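Cecilia Essien was still wiping glue off her thumbs when we sat down, and she started talking before I had my notebook open. She builds model towns. The one she's working on now, Clindale, fills most of a spare bedroom and has a river, a bakery, a school and a hill she has rebuilt twice.

"The hill was too polite," she says. "Real hills shove everything over to one side. The streets have to go around them and complain about it."

She got into it through her uncle, who had a train layout in Stutlow and let her paint the fences when she was small. The trains never did much for her. She wanted to know who lived in the houses! By high school she was making her own out of cereal boxes, and she still has one, a crooked little post office that now stands at the end of Clindale's main street.

There are 276 buildings in the town today. A simple cottage takes her two evenings. The Aryee Hotel, with its balconies and its tiny striped awnings, took 80 hours, and she'd happily do it over.

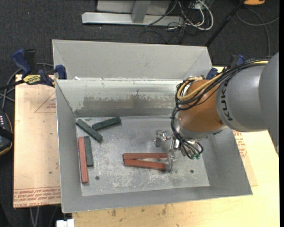
"People ask about the big pieces, but I love the dull ones," she says. "Sheds. Bus shelters. The back of a grocery store, with the drainpipe and the door that's been painted too many times. You walk past those your whole life and then you have to make one, and you find out you never looked."

So she looks. She carries a small sketchbook on walks and fills it with gutters and porch steps. On a trip to Havari last January she spent a whole morning drawing chimneys while her sister waited in a cafe.

For anyone starting out, she suggests one building, small, from a street you know well. Cardboard is fine. Use a sharp blade and change it often, and paint the walls before you put the windows in (she learned that one the hard way, with a church).

Next up is a ferry landing, and after that maybe a fairground. She has 30 pages of notes on the carousel alone.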